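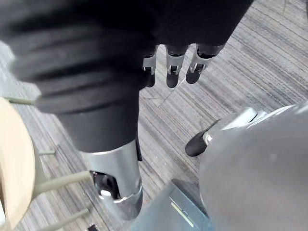 Household and shop-floor robotics is the branch of automation concerned with machines that carry out everyday manual work such as tidying, folding, sorting, loading and fetching. It is usually distinguished from industrial robotics, in which a fixed arm repeats a programmed motion on parts that arrive in a known position. As of 8/30/23, no general-purpose machine of this type was in ordinary domestic use, although several single-task devices were well established.

Background

Robotic vacuum cleaners and lawnmowers were the first household robots to sell in large numbers. Both avoid the problem of handling objects. Work that requires picking things up has developed more slowly, as household items vary in shape, weight and stiffness, and are seldom left in the same place twice.

Hands and grippers

Most research machines use either a two-jaw gripper or a hand with several jointed fingers. Two-jaw grippers are cheaper and easier to control, and are adequate for boxes, bottles and tools with a straight handle. Fingered hands can adjust their hold on irregular items but have more joints to maintain. Fingertips are often given a soft or rubbery surface to improve grip. Flexible sleeves are fitted over some arms to keep dust and lint out of the joints.

Two-armed work

Many chores need two hands: one to steady an object and the other to act on it. Coordinating a pair of arms in a small space remains difficult. The arms must avoid each other as well as the furniture, and one will frequently block the other's view of the object. Work at floor level adds further trouble, particularly near chair and stool legs, and patterned carpet can confuse systems that judge depth from camera images.

Trials

The Corkbridge trial, run by the engineering firm Hermans, tested 18 chores in a furnished flat. Machines completed nine of them without help. Wiping a bench and putting groceries in a cupboard were among the successes; making a bed and pairing socks were not. A later trial at a parts warehouse in Sarkcombe used the Triltix two-armed platform for bin sorting. It ran for 36 days and required a person to step in more than 15 times.

Jelle Schouten, who led the Corkbridge trial, has argued that completion rates are a poor measure unless time is also recorded, as a task finished slowly may be of little use to a household or a business.

See also

Domestic robot
Bimanual manipulation
Robot end effector
Warehouse automation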